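Notes from the Gripper Bench

Hello again, friends, and thank you for all the notes after the last newsletter. Quite a few of you wanted to hear how the new finger pads are coming along, so I'm giving that most of my space this month (the battery story will have to wait until December, sorry!).

We've been trying two hand-held grippers side by side, the Navska and the Graka, and as usual I wanted to get away from blocks and cups and on to something floppy. Laundry, in other words. So we spent a long afternoon at a bedside with the striped top and the plaid bedspread.
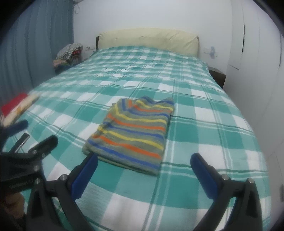 Blue pads on black fingers in both, with the striped top folded in the first and laid out flat in the second.

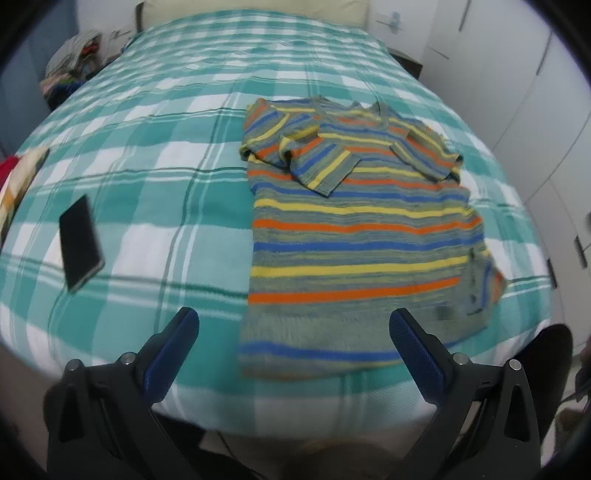 What we were after

Folding a shirt sounds like one job until you try to do it with two fingers. First you have to get hold of a single layer, and the bed underneath is soft, so the fingertips sink in and come up with a pinch of bedspread along with the hem. Then you have to carry the layer over without dragging everything else sideways, and then let go cleanly, and I can tell you that letting go was the part I'd thought about least and ended up talking about most. A pad with lots of grip is lovely on the way up and a nuisance on the way down, because the knit clings to it and your nice straight fold comes away with the fingers.

Wenjie Xue, who has far more patience than I do, kept the tally. We did 108 folds over the afternoon, split evenly between the two grippers, and counted a fold as good if the layer came up alone and stayed where it was put. The Navska came out ahead on picking up. The Graka was kinder on release, and its trigger has a lighter pull, which my thumb was grateful for by four o'clock. If you're folding towels I'd reach for the Navska without a second thought, but for thin knits I keep changing my mind, and I've changed it again since starting this paragraph.

A word about the cameras

Several of you asked about the wide lens. Yes, it bends everything, and a straight headboard comes out looking like a banana, but I've grown fond of it. With the narrower one we kept losing a sleeve outside the view just when we wanted to see where it had gone. The wide view keeps both fingertips and a good stretch of bed in sight together, and that has mattered more to us than straight lines. Liliana Longo is working on the correction in Mao, our little playback program, and she has now gone through 1,084 clips looking for the ones where the fingertips drift out of focus. She found 18, and she'd like everyone to know that she watched each of them twice.

Next up

We'll be putting the Cuter controller on the bench arm and playing back the best of the hand-held folds, slowly at first! My guess is that the arm will be steadier than I am on the carry and clumsier at getting under the hem, where a person does a tiny sideways wiggle without thinking about it. Wenjie disagrees with me about the wiggle and there is a slice of pie riding on it.

If you have a fabric that has given your own gripper trouble, please write and tell me what it was and which pads you were using. I'm especially short on stories about fleece, and about anything with buttons down the front. Just reply to this newsletter and it'll come straight to me.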